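Subject: Re: [olddogs] Joint tablets – he's gone right off them

Hello all,

Sorry for the slow reply, I've been catching up on a backlog of digests and only got to this one last night. I'm answering in a big lump underneath the quoted bit, as usual.

> We've had our lurcher on the Dovari hip and joint tablets since
> December and for the first month she took them like treats. Now she
> sniffs them, gives me a filthy look and walks off. Same brand, same
> flavour, new tub. I've tried hiding them in cheese and she eats the
> cheese and leaves the tablet on the mat, perfectly clean. The vet
> nurse said to crush them, but then she won't touch her dinner
> either. Has anyone had any luck with the powder instead, or the
> oil? And does it matter if I just miss a few days while I work it
> out? She's 11 and stiff in the mornings but otherwise daft as ever.

Oh, the clean tablet on the mat! We had weeks of that. Mine is an elderly spaniel cross with bad elbows, and I'd have sworn he would eat anything at all, seeing as he once ate half a sponge. But he can find a tablet in a lump of liver pâté the size of a golf ball and post it out of the side of his mouth without dropping a crumb of the pâté.

First thing I'd look at is the new tub. You say same brand and same flavour, but have you still got the old one to compare the small print? We were on Draltico chews for a good while and they changed the base at some point. It still said chicken on the front, but round the back there was brewer's yeast much further up the list than before, and a different fish oil. I only noticed after I'd spent a fortnight thinking he was ill. I'm not saying Dovari have done the same, I've no idea, but it's worth five minutes with your reading glasses. Have a sniff as well. I know that sounds mad, but the tub he refused smelt sharp, a bit like old paint, and the one from the back of the cupboard didn't.

Which brings me on to keeping them. Fish oil goes off, and it goes off quicker once it's been opened and left somewhere warm. Ours used to live on the shelf over the boiler because that's where the leads are. Not clever. If you've got one of the big tubs (ours was 445 grams, for one middling dog, what was I thinking) then by the end you're giving them something that's been open for months. I buy the small ones now even though it works out dearer.

Now, powder. We tried the Marnow powder for a while. It's fine, and he did eat it, but only on wet food and only if I stirred it in with a splash of warm water and left it to stand while I made my tea. Sprinkled on dry biscuit he just blew it about the kitchen with his nose. If your lurcher is fussy about crushed tablets then I'd start with a really silly amount, a pinch, and creep up over a week or two. The mistake I made was going straight in with the full scoop on day one, and then he was suspicious of the bowl itself. I had to feed him off a dinner plate until he forgave it.

Oil I'm less keen on, but that's mostly because of my floor. He has a beard. You can imagine. It also gave him a loose tummy when I did the full dose, and the vet said to halve it and build up, and that did settle things. If yours has a delicate stomach at all (lurchers often do, don't they?) I'd ask before you swap, and do bear in mind that oil has calories in it. Ours put on a bit of weight over that winter and extra weight is the very last thing you want on sore joints.

As for missing a few days, when I asked our vet that same question she wasn't bothered in the slightest. Her view was that these things are slow to do anything and slow to stop doing anything, so a short gap wasn't worth fretting over. But do ring yours if she's on anything else alongside it, proper painkillers especially. Please don't skip those on my say-so!

What works here in the end is so simple it's embarrassing. I give him the tablet before breakfast, when he's hungry, and I do three bits of something nice in quick succession. First bit is plain, second has the tablet in, third is already waving under his nose while he's on the second. He's so busy worrying about the third that down it goes. Somebody on this list put me on to it years ago and I've had 2 failures since, both of them when I'd run out of cocoa and had to start the day in a temper. Soft cheese is no good for it, too slow to swallow. A bit of cold sausage is ideal, or the squashy sort of fishcake.
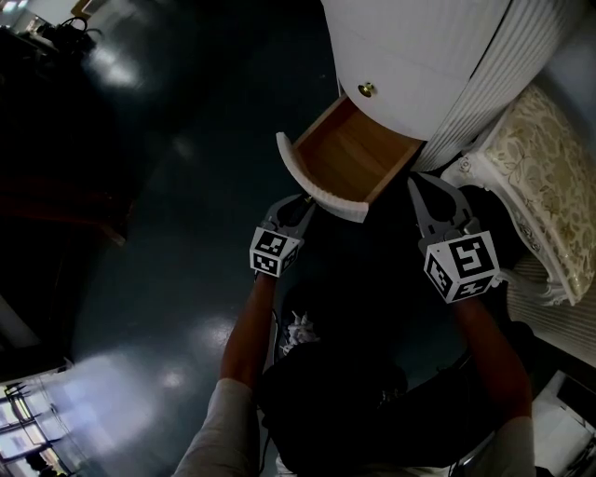 The other thing that helped, and I mean really helped, was nothing to do with supplements. Rugs! We've got laminate all through downstairs and he'd started doing that thing where the back legs slide off to each side when he got up. I put cheap runners down from his bed to the back door and he was a different dog getting up in the mornings. I can't swear it wasn't also the tablets kicking in, they'd had time to by then, but I know which I'd spend the money on first. And little walks. We used to do one big one and he'd be stiff as a board after. Now it's 17 minutes round the block first thing (I've timed it, he has a lot of lamp posts to read) and the same again at teatime, and he copes much better.

On the reading side, if you want something sensible, there's a booklet by Þórarinsdóttir on keeping old dogs moving. It's only 48 pages and half of those are drawings of how to do the stretches, which suits me. She's fairly lukewarm about supplements generally and thinks people expect too much of them, but she isn't sniffy about it either. I borrowed it and then ended up buying my own copy because the borrowed one got chewed. Guess who by.

I'd be interested to hear if anyone else has had trouble with a recent tub of the Dovari, because if there's been a change of recipe it would save a lot of us a lot of cheese. Do write to them as well – I did with Draltico and they were quite nice about it, and sent a voucher, although only for more of the same chews that he wouldn't eat. Those went to next door's Labrador, who had no complaints.

One last question back at you. Is she refusing anything else? Ours had a cracked tooth at the back one year and the first sign of it was that he went off hard treats but would still eat soft food quite happily. We'd all put it down to him being a madam about flavours. If she's leaving biscuits or chewing on one side, I'd get somebody to look in her mouth before you spend any more on powders. She probably won't thank you for it.

Let us know how you get on, and give her a scratch behind the ears from me.

All the best from me and the bearded one

P.S. To whoever asked in the last digest about cutting the big tablets in half: a cheap pill cutter from the chemist does it, but do it over a saucer or the other half ends up under the fridge.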